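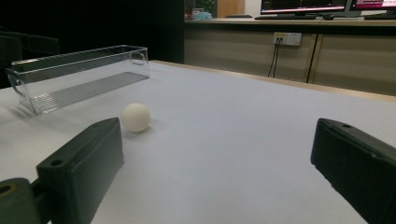

Tisch 2, weißer Ball neben Klarsichtbehälter

Januar, 16:40. Klebstoffversuche Landomwood, Serie Eschenfurnier auf Birkensperrholz

Fortsetzung der Reihe mit dem Knochenleim. Ansatz wie zuletzt: Granulat über Nacht in kaltem Wasser gequollen, Überstand abgegossen, im Wasserbad gelöst. Beim letzten Mal war das Bad zu heiß, der Leim roch verbrannt und zog keine Fäden mehr. Diesmal Thermostat niedriger, Deckel drauf, Viskosität am Pinsel in Ordnung.

Fünf Probestreifen, alle 400 mm lang, Faser längs. Streifen 1 bis 3 beidseitig angegeben, 4 und 5 nur auf dem Träger. Presszeit 40 min zwischen Zulagen aus Loketholm-Platten, Zeitungspapier als Trennlage. Das Papier klebt an den Rändern fest. Nächstes Mal Folie.
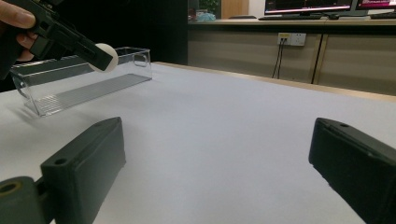
Lesezeit: 2 Min.

Befund nach dem Ausspannen: 1 und 2 liegen plan, Klopfprobe ohne Hohlstellen. 3 hat am Kopfende eine Blase, vermutlich Leim schon geliert, bevor die Zwinge saß. 4 ist brauchbar. 5 lässt sich an der Ecke mit dem Spachtel abheben, Fugenbild trocken und matt. Einseitiger Auftrag damit vorerst gestrichen, auch wenn A. Cantero ihn bei dünnerem Furnier für ausreichend hält. Sie arbeitet allerdings mit vorgewärmten Zulagen.

Zulagen vorwärmen ist ohnehin der offene Punkt. Die Werkstatt hatte heute früh 14 Grad, der Leim zieht auf kaltem Holz sofort an. Heizplatte von Moya steht noch bei der Polsterei – zurückholen.

Zum Aufschlag auf die Furnierränder: 5 mm Überstand ist zu wenig, Streifen 2 ist beim Pressen seitlich gewandert und schließt an der Längskante gerade noch bündig ab. Auf 10 mm erhöhen oder mit Furnierband fixieren.

Restleim abgefüllt, beschriftet, Kühlschrank unteres Fach. Nicht länger als eine Woche verwenden.

Offen:
Feuchte der Träger vor dem Verleimen messen, heute vergessen
Trorbridge nach der Lieferzeit für den feineren Granulattyp fragen
Streifen 3: Blase aufschneiden, Leim nachspritzen, warm nachpressen
Zwinge mit verbogener Spindel aussortieren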